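Home Talks Notes Workshops Contact

Filed under: Bench Work, Repair Nights, Talk Notes

The Board on the Table: speaker notes, Restum repair evening, 5 February 2020

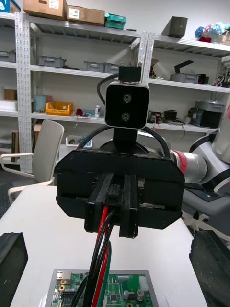 Pierina Grasso asked me before we started whether I was going to spend the whole evening on one green board, and said that if so she wanted a chair with a back. Fair! Yes, most of it is one board, or at least one kind of board: the green sort that lives in a metal frame and ends up on a white table with red, black and green wires near it. Get a chair with a back.

(Wait for people to sit. Water. Phone off.)

Opening. I want to talk about what happens between "I've got the thing open" and "I've got it closed again," because that's the stretch where I've lost most of my screws and a good bit of my temper. I've been at a bench for 12 years now and I still catch myself reaching for a screwdriver before I've looked properly. So tonight is about looking, and about wires, and about having a decent table.

Tables first. I love a white tabletop. My old bench at Mazza was dark brown and I spent half my life patting it with my hand to find washers. On white you see everything, including the crumbs (sorry, Italo). If you've got a dark bench at home, put down a sheet of white poster board and tape the corners. Costs next to nothing and you can draw on it! I draw circles around the screws and write next to each one where it came from. When the poster board gets too messy I flip it over.

Ask the room: who draws on their bench? Give them a minute, somebody always has a better system than mine.

Next bit, the frame. When a board sits in a metal frame, leave it there as long as you can. People want to pop it out right away, it feels like progress, I get it. But the frame gives you something to hold that isn't the board. Pick it up by the metal, set it down by the metal, turn it by the metal. My rule at Kesis was that the board only came out once I could say out loud what I was going to do to it. I'd sit there muttering to myself, and the folks at the next bench got used to it.

Tell the Nostex story here. Keep it SHORT this time. It was a little amplifier, I had the board out of its frame in two minutes flat, very pleased with myself, and then I leaned it against a mug. You can guess. Cracked corner, and an afternoon under a magnifier running a jumper wire across the break. It played in the end, with a hum I told the owner was "warmth."

Pause for the groan.

Wires. Okay, this is the part I could do all night. Say you've got a bundle with red, black and green in it. Please don't assume the colors mean what you'd like them to mean. Red is often the positive side and black is often ground, and then you open something where whoever built it ran out of black and used whatever was on the shelf. I've opened those. I've built one of those, if I'm telling the truth. Put the meter on it, write down what you find, then believe the paper.

The other thing with wires is where they hang. A bundle dropping straight down over your work looks tidy enough, but keep an eye on it when you move the board. It's so easy to hook one with the corner of a frame. I like to have slack on the table side and something holding the bundle at the other end, a clip or a bit of tape, so that a tug stops at the clip and never reaches the solder joint.

Show the tape trick if there's time. Masking tape, fold one end under so you can peel it off later. Write a number on it. Put the same number on the connector and on the spot it plugs into. Italo Zuccaro uses letters and says numbers get mixed up with pin numbers, and he has a point, but I've got 29 labeled jars at home with numbers on them and I'm not starting over.

Thick cables: give them a wide curve. A fat black cable doesn't want to go around a tight corner and it'll fight you until something else gives. Let it loop. It looks sloppy to some people and I really don't mind.

If there are questions about soldering, say that's next month and mean it. I always get dragged in. Temperature, tip size, flux, that's a whole other evening and I've got slides for it somewhere.

Practice part, up to 12 people around the long bench. Each pair gets a dead board and a meter. Find ground, mark it, find one more thing you're sure of, mark that too. No soldering irons on! Old boards are in the gray tub, and the meter with the cracked dial reads a little high, so give that one to whoever's been here before.

Leave time to sweep up. Screws go in the jar by the door, wire ends in the metal can, and poster board can stay down for the morning group.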